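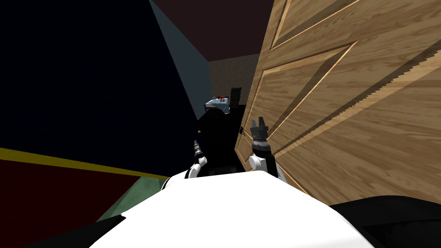 Progress report to the Bajpai fund, second period
Demonstrations by remote control in the simulated flat

Print this page | E-mail this page

August

1. What we promised for this period

In the plan we wrote that by the end of the second period we would have 800 usable demonstrations, made by a person who steers the two-armed robot by remote control inside the simulator. We also wrote that the Oron controller would be replaced, and that a first model would be trained on the data. The first two points are done, the first one not completely. The third point has started later than we wished and I explain it in section 4.

2. What was done

We have now 700 demonstrations which passed the check. In total the operators made 2,386 attempts. This difference looks large, and I want to say clearly where it comes from. Many attempts belong to the first weeks, when the old controller was still in use and the movement of the arms came with a delay. We kept these recordings in a separate folder but we do not count them. Other attempts were stopped by the operator, mostly after a collision between an arm and the door or the furniture.

The tasks are the same as in the plan: to open a door, to go through it, to pick a small object from a surface, and to put it at another place. The door is the most difficult for all operators. The panels are seen at a steep angle when the robot stands near, and the person must judge the distance from the camera on the robot only. One gripper has to come close to the door edge while the other one stays back and does not touch anything. With the new controller, which is the Wumitz hand set, the operator can freeze one arm and move only the other. After this change the door attempts became shorter and the operators asked for fewer breaks.

We also tried to show the task by hand, with a person moving a small model of the arm on the desk, and the simulated arm repeats the same movement. For picking it is more natural than the hand set. For the door it is worse, as the model arm on the desk cannot feel the door and the person pushes too far. We will use this method only for picking.

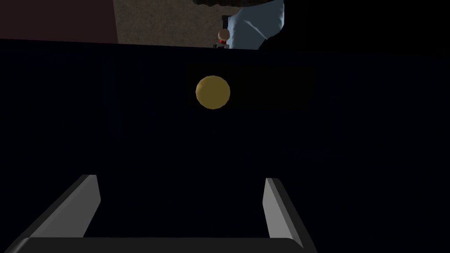

Report by the project coordinator, Akenov simulation group

3. Observations on picking

The small yellow ball on the dark surface was chosen as the first object for the picking task. Its colour is easy for the operator to find, but the surface is very dark and gives little help with the depth. The operators learned to open the fingers much wider than the ball, to line up the gap with it, and only then to go forward slowly. We wrote this rule in the instruction sheet, and the new operators receive it on the first day.

Two points from the operators are still open:

- The light in the room is too low for long sessions. They would like to have a brighter setting, at least for training new people.
- Objects in the background are sometimes hard to recognise. It does not disturb the task, but it makes the orientation slower when the robot has turned.

We did not change the light in this period because the earlier recordings were made with the same setting. A change will be made for the next block only.

4. Delays

The training of the first model was planned for the middle of the period. It was moved to the end, because the format of the recordings from the Wumitz hand set was different from the one of Oron and we had to convert the older files. The conversion is finished. The first model is in training now and I can not give results yet.

We are 99 door demonstrations and one picking demonstration behind the plan. The missing ones will be recorded at the beginning of the next period. We do not ask for additional money for this work.

5. Next period

We will complete the 800 demonstrations, record a new block with a brighter room, and compare the first model with the operators on the picking task. The budget table is sent separately, as agreed.

Print this page | E-mail this page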